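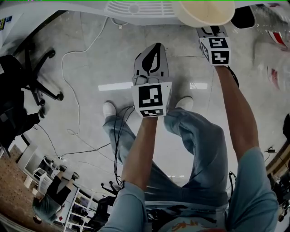 How to Season a New Salad Bowl (and What You Can Skip)

Every wooden bowl seems to come with a little card telling you to buy the maker's own oil. I have read a lot of those cards and I don't believe most of them. A bowl you eat from every night needs very little, and a good part of what gets sold as bowl care is plain mineral oil with a nicer label.

Before you start

Find out what is already on the bowl. If water beads up on the inside and stays there for a few minutes, the bowl has a sealed finish and oil won't get in. Stop here and put your money away. If the water soaks in and leaves a dark spot, carry on once the spot has dried.

You need:
Food-grade mineral oil from the drugstore
2 clean cotton rags
A sheet of fine sandpaper, only if the inside feels rough

Steps

1. Wash the bowl by hand with warm water and a drop of dish soap. Dry it with a towel and leave it on its side overnight.

2. Sand any rough patches lightly, going with the grain. Wipe off the dust with a damp rag and let the wood dry again.

3. Pour a small puddle of oil into the bottom and rub it all over, inside and out. Go heavier on the rim and the foot, where the end grain drinks it up.

4. Wait a few hours, then wipe off whatever is left on the surface. It should feel dry to the hand. If it's sticky you used too much, so keep wiping.

5. Repeat on 3 evenings. I have seen people swear by one coat a day for a month, and I would like to see their bowls next to mine.

About olive oil

Please don't. Cooking oils can go rancid, and the smell is hard to get out. Mateja Spahić wrote to me that her family has used nothing but sunflower oil for years with no trouble. Maybe so - but she also uses the bowl every day and washes it with soap, and I suspect the washing deserves the credit.

Walnut oil does harden over time, if it's the drying kind. It is also a problem for anyone with a nut allergy who comes to dinner.

Upkeep

Oil it again when the wood looks pale or feels dry. For me that means once in October, when the heat comes on, and maybe once more before summer. Keep it out of the dishwasher and don't leave it soaking in the sink. A hairline crack in the rim can't be fixed with oil, whatever the card says.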